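Dogs and nesting waders at Coveck Marsh

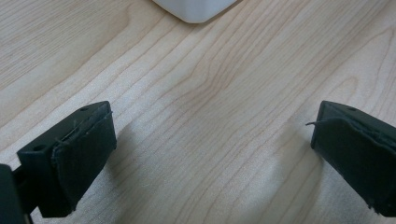

Wood grain on a pale tabletop.

Walkers are being asked to keep dogs on leads along the eastern bank of Coveck Marsh until the end of July. Wardens recorded 17 lapwing nests there this spring and lost 4 of them within a fortnight, all close to the footpath. Adult birds leave the eggs when a dog comes near, and crows take them soon afterwards.

The Carnen side of the reserve stays open to dogs off the lead, apart from the fenced field by the sluice. New signs have gone up at both car parks.

Siu-ming Man, the reserve's warden, said most owners had been helpful once they knew where the nests were. "They lay on open ground and the eggs are very hard to see," she said.

Grazing cattle will be moved off the wet meadow in June. Sightings of chicks can be reported at the hut before 4 pm.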